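Hotley Film Critics Group Questions Festival's Account of Cut Interview

FOR IMMEDIATE RELEASE

HOTLEY, 11 July 2019 - The Hotley Film Critics Group today asked the Lalletti Film Festival to release the full recording of its opening-night talk with director Lionel Ferrand. The festival says the talk ended early because of "a scheduling matter." The group has read that statement several times and still does not know what it means.

The talk was billed at an hour. Ferrand left the stage after the second question about unpaid crew on his latest feature, "Sakeck." The festival's online version leaves out both questions and closes on applause.

"I asked him whether the crew had been paid. He said it was being looked into. I asked who was looking into it, and the microphone went off," said Carys Meredith, who moderated the talk and is a member of the group. "Maybe there was a scheduling matter. I had the schedule in my hand and I didn't see one."

What the festival has said

In a letter to ticket holders, festival director Panya Sitthichai called the evening "a warm and open exchange." The letter went to 548 people. It does not mention the crew, the microphone or refunds.

The film's production company, Chareonsuk Pictures, has said that all accounts on "Sakeck" will be settled by the end of August. The company said much the same last year, with a different month. Its latest statement gives no amounts and does not say how many people are owed money.
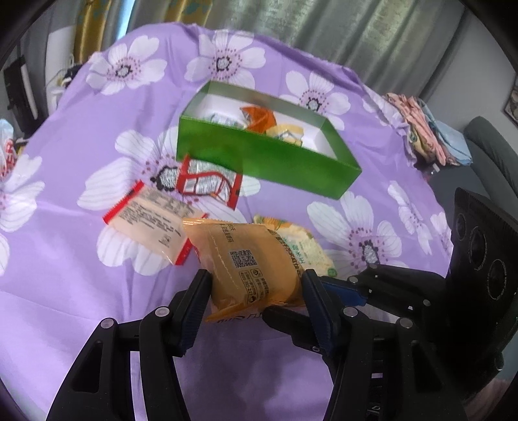
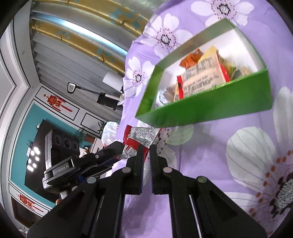
What the group is asking for

1. The complete recording of the talk, with no cuts, posted where the short version is now.

2. A plain statement of who decided to end the talk and when.

3. A written answer from Chareonsuk Pictures on what is owed to the crew.

The group has collected 193 signatures in support, most of them from people who were in the theater. It does not claim that the festival acted on Ferrand's orders. It would like to see something better than a letter before it rules that out.

"They keep telling us the film should speak for itself," said Boonmee Chaiyaporn, who worked as a sound assistant on "Sakeck" and signed the request. "Fine. The credits say I worked on it. My bank account doesn't."

Ferrand did not reply to two requests for comment. A representative, Ekkachai Srisuk, wrote that the director "values honest conversation" and would not be giving interviews at this time.

The group's members will still review films shown at the festival. They will not moderate any more talks there until the recording is released.

About the Hotley Film Critics Group

The group is made up of working reviewers who write for local papers, radio and websites. It takes no money from festivals or studios.

Press contact: Carys Meredith, Hotley Film Critics Group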